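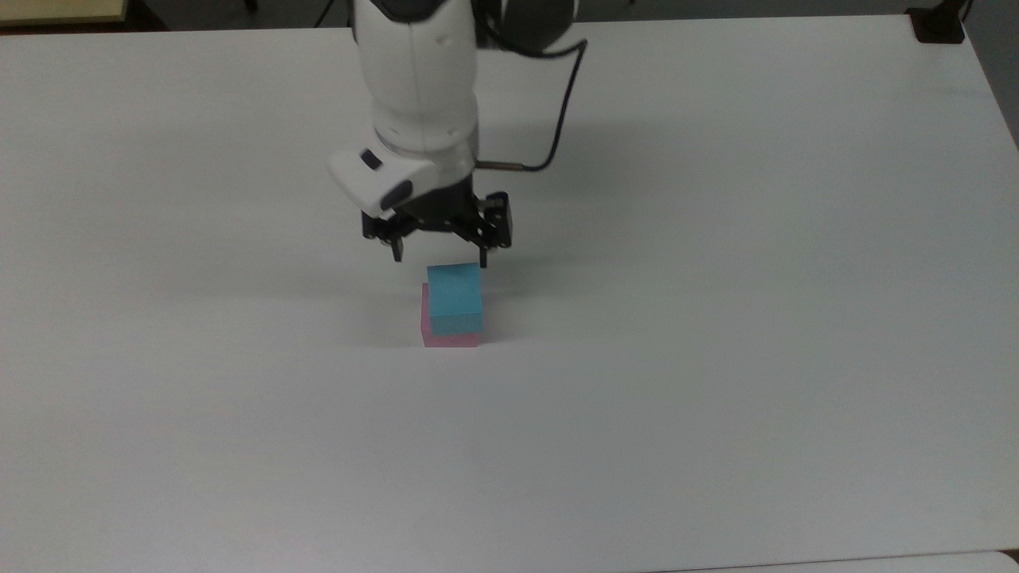 Progress report to Trereck: "Honley" large-format documentary
Period ending 18 Apr 2022

Picture edit. The cut stands at reel 2 of four. Reel 1 is locked and has gone to the composer with timecode. Reel 2 is in fine cut and will lock once the nebula sequence is replaced; the present version runs too long for the narration and repeats a camera move used in the opening. Reels 3 and 4 exist as assemblies only.

Visual effects. Babaei has delivered 10 finished shots against the list of 24 in the agreement. All passed the resolution check for the dome master. Two were returned for banding in the dark gradients and came back corrected with added grain. The ring-plane crossing remains the most expensive shot to render. We propose holding the camera still for its first half, and the storyboard has been revised to match.

Archive footage. Licenses are signed for 200 seconds of mission footage. The scans of the older reels have uneven color between rolls, and grading time for these was not in the original budget. It has been charged to the contingency line, which leaves that line lower than planned but still positive.

Sound. Narration draft C was recorded as a scratch track for timing only. The final read will follow the lock of reel 4. Braner has measured the test auditorium and reports that low frequencies build up in the rear rows — the mix will be checked there before the film goes out to other venues.

Test screening. A 12-minute section was shown to an invited audience of 100. Written comments asked most often for on-screen labels during the moons sequence. Labels have been added to the working cut in two sizes and will be compared on the dome.

Risks. Render capacity is the main one. If the remaining Babaei shots slip past the end of May, the mix dates will have to move with them. The rights position on one comet sequence is also open, and a substitute has been set aside.

Funds requested. Release of the second installment, as scheduled. The cost statement is attached as Annex A.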